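Zisum Beam Set, User Guide
Section 8: Checking and cleaning the beam, the rod and the black clip

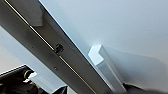 Comment received from an owner: please write clearly if the gold-colored rod must be oiled or not, in the old guide I read it three times and I still did not know it.

The answer is no. The rod stays without oil. Please also do not use wax or furniture polish on it.

8.1 Before you start

Prepare two soft cloths, a small dry brush, a hand lamp and a steady stool or step ladder. The beam is best checked from below, with the lamp held to the side, so that scratches and small dents make a shadow.

Caution: Remove everything that hangs from the beam. Do not hold on to the beam or the rod for balance when you are on the ladder.

8.2 Cleaning

1. Brush the dust off the rod with the dry brush. Begin at one end and go always in the same direction.
2. At the black clip, brush the small parts which stand out. Do not pull the clip.
3. Make one cloth a little wet with plain water and press out the water well. Wipe the gray surface along its length, not across.
4. Wipe the edges and the screw holes with a dry corner of the second cloth.
5. Dry the whole beam. Water must not stay between the rod and the beam.

Note: Fine streaks in the gray finish are normal. They cannot be polished away, and strong rubbing makes shiny places.

8.3 Checking the rod

1. Look along the rod from one end. It should run parallel to the edge of the beam.
2. Measure the length of the rod. In the Vesa size it is 796 mm. The distance from the end of the rod to the middle of the clip is 199 mm in the drawing for the short mounting. For other mountings, use the distance on your own drawing sheet.
3. Put one finger lightly on the rod near the clip and press to the side. A movement up to 2 mm is allowed.
4. If the movement is bigger, go to 8.4.

Caution: Do not bend a crooked rod straight by hand. A rod which was bent one time must be changed.

8.4 Seating the clip again

1. Support the rod with your free hand.
2. Press the clip flat against the beam with the thumb until it sits evenly.
3. Repeat the finger test from 8.3.
4. If the clip is still loose, order a new one from Pudonetti, spare parts list, page "Dizon fittings". Glue is not permitted.

8.5 Checking the mounting block

The gray block must lie against the beam without an open gap. Try with a piece of writing paper: it should not go in between. When the paper goes in, take the load off the beam and tighten the block as it is described in the mounting section. Tighten by hand only.

Repeat the check every December, and also each time when the beam was moved to another place. Write the result in the table on the back cover.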